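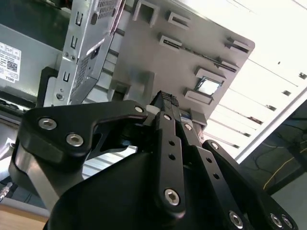 4.2 Opening and refitting desktop computers

The repair guides we collected treat the inside of a desktop computer as an easy place to work. Two of the most widely copied ones say that any adult can refit a loose internal cable in a few minutes with no training. We had doubts about this claim before we began, and the results in this section have not removed them.

Work was carried out on used office machines supplied by Urkard, a refurbishing firm in Rolemdale. Each was opened, laid on a bench, and put through the same short job: find the connector named on the card, free it, put it back, and close the case. Figure 3 shows a small ribbed part that looks like a cable connector, with the open chassis and a grey moulded panel behind it. The part is small for the space it sits in, and the panel takes up a good deal of the room above it.

Van Rooij's handbook, which most later guides borrow from, sorts connectors by shape and by number of pins. This is a sensible way to draw up a parts list. We are less sure that it says much about how hard a connector is to reach. In our trials the shape of the plug mattered less than what stood next to it. The same type of plug could be freed at once in one case and take several attempts in another, where a moulded panel left no room to get a straight pull. The handbook has no column for this, and neither do the guides.

We recorded 26 attempts. In 7 of them the connector was not fully seated when the case was closed, although the person doing the job had marked it as finished. That is a high share for a task sold as foolproof. It should be read with care, however. The machines were old, and we do not know how often they had been opened before they reached us. A latch worn by years of use may fail to click whatever is done to it, and we had no new machines with which to compare. We therefore make no claim about failure rates in general.

Textured surfaces deserve a word of their own. Makers often say that ribs or a grid on a plug are there to improve grip, and the guides repeat this as settled fact. We could not confirm it. Our participants said they liked ribbed plugs better, but they did not free them any faster than smooth ones, and the two groups of plugs also differed in size. A fair test would need plugs that match in everything except the surface. Until someone runs one, the claim should be treated as a selling point.

The Dinis scale, which rates access from 1 (open) to 10 (blocked), was used to score every connector before work started. We had hoped it would predict the attempts that went wrong. It did so poorly. Several connectors scored as open were among those left half seated, perhaps because people took less care over them. The scale also asks the rater to judge access by eye, from directly above, with the case flat. Few people work from that position. Once a hand or tool is in the case, the view changes, and a part that was plain to see may be hidden by whatever is reaching for it. Two raters who scored the same machine seldom agreed on the middle of the scale, and we doubt that numbers from it can be compared between studies.

Lighting was kept the same throughout, and this too may flatter the results. Dark parts inside a metal case are hard to tell apart in a dim room, and most home repairs are not done on a well-lit bench. The case was also laid flat each time, with nothing plugged in at the back. Someone kneeling under a desk would have a worse time of it.

What can be said from this part of the study is modest. Freeing a connector was seldom the trouble. Putting it back fully, and knowing that it was back, caused most of the errors we saw. Guides that give a page to removal and a single line ("refit in reverse order") to the rest have the balance wrong. We would also ask authors who quote times for the job to state how the case was placed, what was fitted around the connector, and how they checked that it had been seated. None of the guides in our collection gives all of these. The checks used here are set out in section 4.3, along with the attempts we had to discard.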